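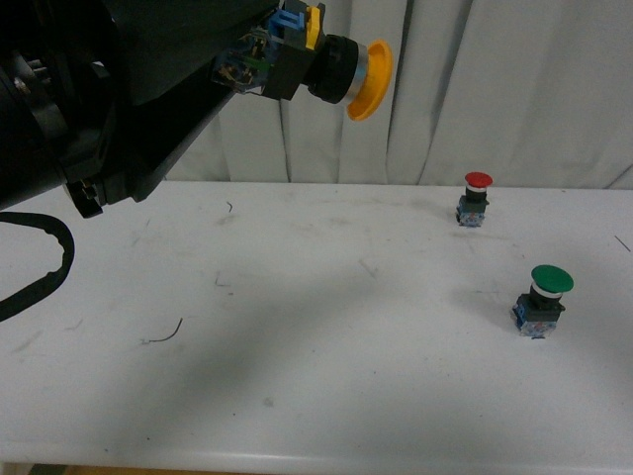

Push-button switch with a clear blue contact block.

Plurnel Oral History Project: progress report to the Seixas Fund

You asked for a short report this time, after the last one ran to an appendix on parking. We have tried.

Of the 276 people on our list of former cannery workers and their families, we have now recorded 112. Most were generous with their time. Several were generous with everyone else's time too, and one interview that was meant to cover the 1000-can shift covered a disputed fence instead. We kept the fence. It explains a good deal about who sat with whom at lunch.

Transcription is behind. Suqin Ding has taken over from the software, which heard "Evach" as "a vet" on every tape and gave us a cannery town run by animal doctors. She is working through the oldest tapes first and correcting the place names as she goes.

The photo scanning is finished, all 1354 prints, including a great many of the same company picnic. Captions are another matter. We have three firm identifications for one man in a hat, and they are three different men.

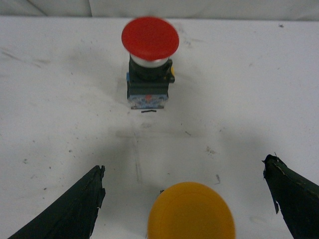

Flerkville, May 24, 2023

Spending is within budget except for postage, where we guessed low. We would like to move the leftover travel money across to cover it, and will send the form once we find the current version of it. The listening evening has slipped to September, when the library gets its hall back from the painters.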